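**Ticket: grout haze and dark joints on white tile, Koller counter job**
Opened by: Faisal Magsi
Status: Closed
Opened: May 2019

**Problem as reported**

Customer says the grout on the new white tile dries in two shades. Joints near the sink wall stay dark, the rest dried light gray. There is also a dull film on the tile faces that comes back after wiping. Tile is Brusico glazed white, square. Grout is Troline unsanded, one color, all from the same batch. Customer wants to know if it has to come out.

**First visit**

Film wipes off with a damp cloth and returns when the surface dries, so it is grout haze and not damage to the glaze. Scratched a dark joint with a wood stick. It is hard all the way down. Same for a light joint. No cracking, no powder.

Asked the installer how the grout was mixed. He did two buckets. The first was measured. The second was mixed by eye at the end of the day and he thinks it had more water. He also washed the whole job from one bucket and did not change the water. 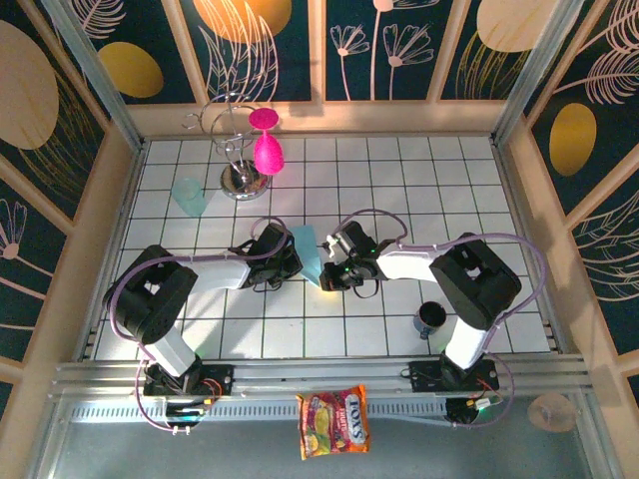

Told the customer that a darker grout hides this kind of shade difference better, but changing color now means raking out every joint. She would like to keep the light gray if it can be made even.

**Tried**

1. Clean water and a white nylon pad, 200 ml at a time, dried with a towel after each pass. Haze reduced, not gone. No change in the joints.
2. Gilthorpe haze remover on a test patch behind the faucet, mixed as the label says. Left for 8 minutes, rinsed twice. Haze gone. Glaze not affected.
3. Same product on the rest of the counter. Same result.
4. Fan on the sink wall overnight to rule out trapped moisture. Dark joints lightened a little at the ends and stayed dark in the middle.

**Second visit**

Found a slow drip at the faucet base. The gasket was seated crooked and water was running back under the trim ring toward the wall. Reseated it and ran the tap for 6 minutes with a paper towel under the ring. Towel stayed dry.

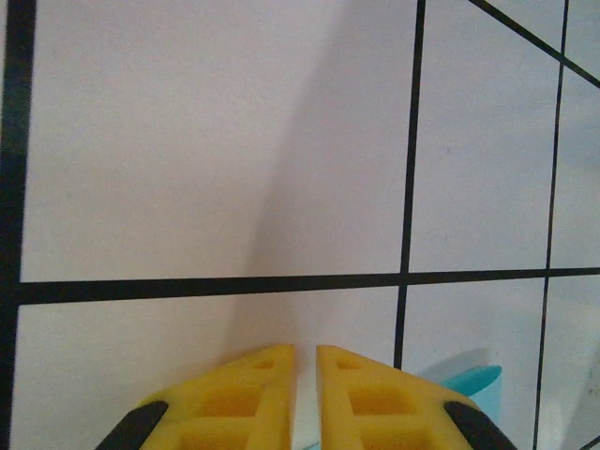 Asked the customer to keep the counter dry for a week and leave the fan on during the day. No sealer until the joints have been checked again.

**Third visit**

Most of the dark joints now match. One run along the sink wall is still a shade darker, and that is the area filled from the second bucket. Applied Troline colorant in light gray to that run only, with a small brush, wiped the tile faces right away. Even color once dry.

Sealed all joints the following day, two thin coats. Billed 110 for materials, labor under warranty.

**Cause**

Dark joints: leak at faucet base, plus extra water in the second mix. Haze: dirty wash water.

**Follow-up**

Installer told to measure every bucket and change wash water more often. Customer to call if the joints darken again. Check the sealer in November.

Closed by F. Magsi.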